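Skonari Shared Kitchen
Progress report to the Curnon Fund
2020-05-25

Dear friends at Curnon,

It has been a busy stretch since our last letter, and I'm happy to say that most of the news is good. The counter is in, the plumbing passed its second inspection, and people from the Zilell apartments have started asking when they can sign up for a shelf (soon, we keep telling them, and we mean it!).

The biggest piece of your grant went to the work surfaces, and I think it was money well spent. We went back and forth on the color for longer than I'd like to admit, and settled on a warm beige with some pink in it and thin dark veins running through, which goes nicely with the orange-brown tile on the back wall. The pale grey cabinets were the cheaper of the two quotes, and we've grown very fond of them.
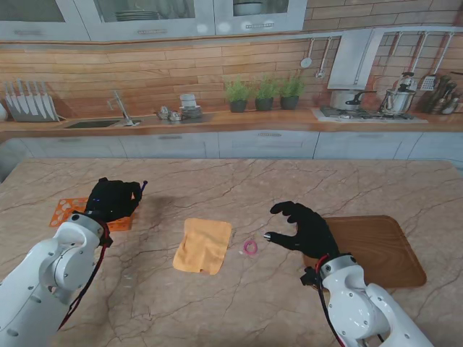 Small things have been coming in too, little by little. We have cutting boards, mats, cloths, and the rubber bands that every kitchen seems to need and can never find. Gebru Supply gave us a discount on the first order, which left us $152 under budget on that line. With your permission we would like to put it toward lidded bins for dry goods.

We have now held 9 trial sessions, with 44 households taking part between them. The main complaint was storage, and the second was that the sink is too shallow for stock pots. We can fix the first. The sink will have to wait until October, when the next round of repairs is planned.

Still to do: label the drawers, replace 3 cabinet hinges, and finish the cleaning schedule.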